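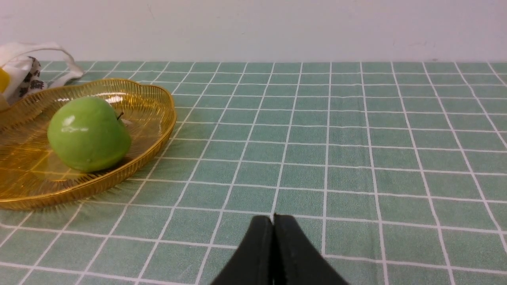
4.2 Containers and where fruit is kept

The home records were coded in two passes. In the first pass, each record was assigned a storage place: refrigerator, counter, table, shelf, or other. In the second pass, any record with fruit outside the refrigerator was given a container code. Of the 2526 records collected in Adar and Rirnent, 2047 had at least one piece of whole fruit outside the refrigerator and went on to the second pass. Records that mentioned only cut fruit, canned fruit or juice were left out of this section and are taken up in Section 4.4.

Container codes were based on form and on how much of the fruit could be seen by a person standing at the table. We used four: closed (lidded boxes, tied bags), deep open (mixing bowls, buckets, open bags standing upright), shallow open (plates, trays, low baskets), and none. A low basket with a raised or wavy rim was coded as shallow open as long as the fruit rose above the rim or could be seen through the side. The gold-colored wire basket in Figure 3 belongs to this group. It is wide and low, with fine wires running out from the center to a scalloped rim, and the green apple in it can be seen easily. The squares of the tablecloth also show faintly through the gaps in the wire.

Material was recorded separately from form. Early in the coding we found that the two were being mixed up, with wire baskets placed in the shallow group and wicker baskets of the same height placed in the deep group. The code sheet was revised on 3/4/22 and all records coded before that date were done again. The changes were mostly in the Rirnent set, where wicker is common. Plastic and ceramic pieces were little affected.

Bags gave the most trouble. Many households bring fruit home in a bag, move part of it to a bowl or basket, and leave the rest in the bag nearby. When a bag stood next to a container, it was coded only if the household log said that fruit was in it. A bag with no entry in the log was treated as part of the table setting, along with napkins, mail and so on. Figure 3 has a white bag with black printed characters partly behind the basket, and under this rule the bag by itself adds nothing to the container code. We considered a separate code for bag-and-basket pairs but dropped it, as the logs were too uneven on this point to support one.

Single pieces of fruit were kept in the analysis. There was some discussion of whether a basket with one apple in it should count as a fruit container in use or as a nearly empty one waiting to be filled. Household logs from Adar suggest that people do not draw this line themselves. Several wrote "fruit out" for one piece and for a full bowl alike. One log noted that the last apple "always stays the longest," and similar remarks turned up in other logs, usually toward the end of a shopping week. For this reason the amount of fruit was entered as its own variable and was not used to decide whether a container was in use.

Shallow open containers were kept on tables more often than on counters in both towns. Deep open containers went the other way. This may have to do with space -- a wide tray takes up room that a small counter does not have -- but it may also reflect the fact that low baskets and trays are often bought to be looked at. Respondents who used a wire or metal piece described it as something for the table, and a number of them said they would not keep it in the kitchen at all. Respondents with plain bowls seldom made this kind of remark. Their answers were about size and washing.

A smaller group of 300 households filled out the longer form in July, which asked when each piece of fruit was eaten and who took it. Complete answers were received from 203. In this group, fruit in shallow open containers was more often logged as eaten between meals, while fruit in closed containers was more often logged with breakfast or packed for school or work. Deep open containers fell between the two. The differences held when households with small children were set aside, though the gap between shallow and deep containers became narrower. We do not take this as showing that the container causes the eating. A household that likes to snack on fruit may choose a tray for that reason, and the form did not ask which came first.

Table coverings were noted but not analyzed. Records with a covering, such as the green and white grid cloth seen in Figure 3, carry a short text entry for the covering so that later work can make use of it. Asante coders, who handled the Adar set, entered pattern and color. Zastell coders, who handled Rirnent, entered color only, and the two sets of entries should not be combined without going back to the records.

Two limits of the container codes should be kept in mind. The first is that a record gives the state of the table at one time, and fruit is moved. A basket that is on the table for the record may spend most of the day on a shelf. The second is that fit between fruit and container was not measured. An apple stands well above the rim of a low tray, but grapes or plums in the same tray may sit almost level with it, and the shallow open code treats these as the same.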